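Teleop demos in sim: keyboard or a real leader arm?

gripwrench
October 12, 2023
Trying to collect demos for a tray task in sim and my keyboard driving is awful. I've got 60 so far and I'd throw out half. The arm jerks every time I switch axes, and the policy learns the jerk, ugh.

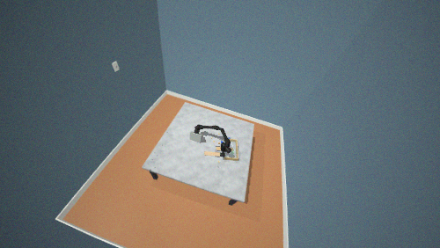

my scene, gripper down by the left rim of the tray

Same start pose every time, I only move the blue thing. Is a leader arm worth the money or do I just need practice?

blevesque
Get the leader arm! I drove with keys for all of April and my wrists still hate me. 16 demos on the leader beat everything I'd saved before.

Zirnerthorpe
Disagree. A cheap 3D mouse gets you most of the way. Also, vary the start pose, that's hurting you more than the jerks are.

blevesque
3D mouse is fine until you need to roll the wrist near a tray edge (ask me how many I clipped).

Zirnerthorpe
Turn the rotation gain down then. Mine's at 9 and I don't clip anything.

gripwrench
OK, borrowing a mouse first, and I'll shuffle the start pose tonight. Does anyone smooth their recordings before training, or leave them raw?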